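Folding dark fleece on a plush bed cover - lint and creep problems
Nilia Home Forum > Laundry and Storage > Folding

Started by trajkovski_w
4 replies

trajkovski_w wrote:
I fold on the bed because the table is too low for my back. The bed has a plush blanket on it most of the year. Two complaints. First, dark fabric picks up pale lint from whatever it touches. Second, the plush grips the underside of the cloth, so the top layer moves when I smooth it and the bottom layer stays put. The center fold ends up running at an angle and the finished stack is crooked. A hard board would fix the second problem, but I don't want to store one. What are people doing?

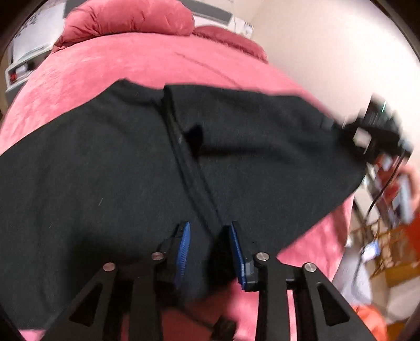 Rizal Saragih
Section moderator, Laundry and Storage

Dark charcoal on pink plush is a fair test of the method. A fold that runs diagonally down the middle means the two halves were not squared before anything else was done. Smoothing will not correct it. Lift the garment clear of the blanket, hold it by the waistband, let it hang until it stops swinging, then lower it hem first. Lay it down in one motion and do not drag it. Dragging is what loads the underside.

For lint, pick off the single strands by hand while the garment is flat. A tape roller used before folding is fine. Used after folding it only cleans the outside faces.

My order for anything with two legs:
1. Hang and lower.
2. Match the side seams, one leg over the other.
3. Press the air out from the waistband toward the hem with a flat forearm.
4. Fold the crotch point in so the long edge is straight.
5. Fold in half, then in half again.

plendum wrote:
Disagree with step 3. A forearm pushes the top layer ahead of it, and on plush that is the same creep he is complaining about. I press straight down with both palms, lift, move over, press again. Slower but the layers stay registered.

Also disagree on the roller. On napped fabric the tape pulls fiber out of the garment along with the lint. I use a damp rubber glove, one direction only, with the nap.

Rizal Saragih wrote:
Palms are fine for shorts. For full-length trousers I find it takes too long, and if the seams were matched in step 2 the forearm doesn't shift much. Agreed that the glove is gentler. I would let the garment dry before it goes in a drawer.

virordale_4 wrote:
The cover is the variable here, and you are both working around it. Put a flat cotton sheet over the plush while you fold. I keep one folded at the foot of the bed. Cotton slides a little but it doesn't grab, and it sheds far less than a blanket does. I fold about as fast on it as I do on a counter.

If the blanket is new, wash it by itself 2 times before dark clothes go anywhere near it. Clean the dryer screen between loads. Mine stopped shedding noticeably after that. I did this in March and have not needed the roller for most things since.

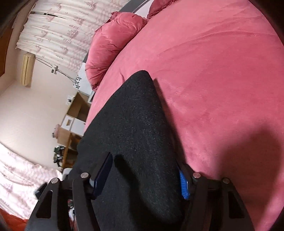

Should fleece be folded with the nap facing in or facing out?

Facing in, if both sides are not the same. The napped face collects lint and the smooth face doesn't, so put the smooth one on the outside of the stack. If the fabric is napped on both sides, fold it whichever way is quicker and keep the stack in a closed drawer.

trajkovski_w wrote:
Tried the sheet and the palm method together. The sheet made the larger difference. The center fold came out straight on the first attempt, and the lint was down to a few specks I could pick off. I skipped the glove. Step 4 is the one I had been leaving out, and the drawer closes better with it.

plendum wrote:
Try the glove anyway before winter. The specks you leave in get pressed into the nap when the drawer is full - after that they take longer to remove.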